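Vikham packing line to hand fruit bowls to robot arms

Plondivbridge – Catering supplier Vikham will put robot arms on its fruit line in May, and the 36 people who work there now will be moved to checking, loading and cleaning. The company says there will be no layoffs.

The line fills 1,000 bowls an hour at its busiest. Staff place the fruit by hand, and sore wrists are the most common complaint on the early shift. The job is being worked out in simulation first, with one arm, one bowl and a single piece of fruit on a white table.

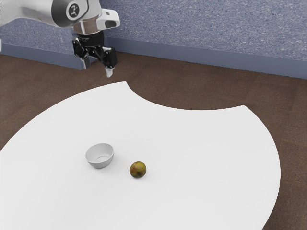 Ilídio Aguiar said he would not miss the lifting, but he wanted to know who would be called when an arm stopped at 4 a.m. and whether that person would be paid more for it. Training so far has been 10 hours per worker, he said, and most of that was safety rules.

Vikham said pay grades for the new jobs are still being discussed. The night shift will keep packing by hand through the summer – the arms will run on days only until the fall.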